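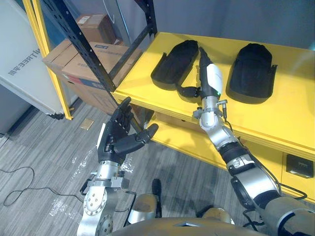 Page last changed: 2023-02-28

Sorting Out the Yellow Shelves: Our Project Report

When our instructor asked each pair to choose a corner of the workshop and make it easier to work in, Sudheer and I didn't have to talk it over for very long. We had both spent far too much of January hunting for parts on the yellow shelving (and getting in one another's way while we did it), so that was the corner we picked, and I'm glad we did, even though it took us a good deal longer than the plan said it would.

The brief was simple enough. Students putting together the parts kits for the Ladora course should be able to walk up to the shelves, find each kind of part, pack it and leave, without asking anybody where things live. Before we began, the parts stood wherever the last person had put them down. I once searched a whole lunch break for a bag of spacers that Sudheer had kindly tidied away for me, and we're still friends.

Our first idea was a set of small drawers with printed labels. We priced a nice one from Flokwood and liked it very much, but it would have used up nearly all our money, and Sudheer pointed out that drawers hide things. People here are in a hurry and they'd rather look than read. So we went over to open shelves and one rule for each level: big, light and awkward things on top, small hard things underneath, and everything of the same kind kept together.

The top level went to the shoe-shaped pieces, which take up a lot of room and don't stack well. We tried standing them on end in a row, which looked lovely for as long as nobody touched them. Laying them down side by side was plainer and much better, with the toes all meant to point the same way, although I admit that last bit is more of a wish than a habit so far.

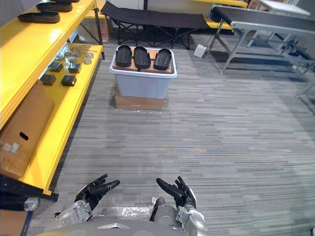 Small parts and the lower shelf

Most of our thinking went into this level. Screws and thin rods belong toward the back, the round metal discs have their own patch, and the square black blocks sit in rows closer to the front, where a hand gets to them first. We had argued about that order quite a bit. I wanted the screws in front, thinking people would need them most, and Sudheer wanted the blocks there, thinking people would knock the screws off. We tried it my way for one session and I spent the end of it on my knees on the carpet, so his way it is.

Setting the discs out with gaps between them was Sudheer's idea too. They're slippery little things to pick out of a pile, and spread out they come up easily between finger and thumb. It does use more shelf than a tub would, and if the course grows we may have to think again.

Cardboard boxes stay down by the shelving for carrying things away. We like the ones with hand holes best. Our old plastic crates were stronger, but two people had to steer one through the door, and a box goes under one arm.

To see whether any of this helped, we timed ourselves and a few patient classmates packing one full kit each. With the old arrangement a kit took 195 seconds. With the new one it came down to 48, and I made Sudheer check the stopwatch because I didn't believe it.

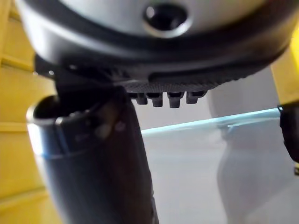 I should say that our classmates had watched us rearranging things for days, so they knew more than a newcomer would. A fairer test would use people from another class. We asked up to 14 of them, but it was a busy time of year and only six could come, and their times were more mixed than ours. The slowest lost most of theirs to the round and hollow pieces. Those roll if you put them down carelessly, and a flat shelf does nothing to stop them.

That is the part of the project I'd most like to do over. We tried a folded towel, then a strip of the non-slip mat that Sharada Kotian let us cut from her own roll, and the mat was clearly the better of the two. It does curl at the ends, though, and we haven't found a tape that will hold it down for long.
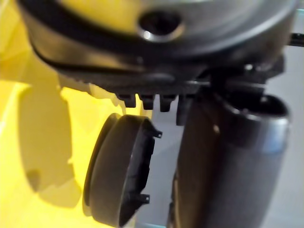
Where should caps and lids go, with the parts they fit or in a place of their own?

We keep them with their parts. A separate spot looked neater, but our packers kept leaving the lids behind, and it's a long walk back for one small lid.

Still to do: labels along the shelf edges (big letters, please!), something better than tape for the mat, and a short sheet for next year's students on how to put things back. Sudheer has started the sheet and I've promised to make it shorter. Warm thanks to Sharada for the mat, and to everyone who packed kits for us when they had work of their own to finish.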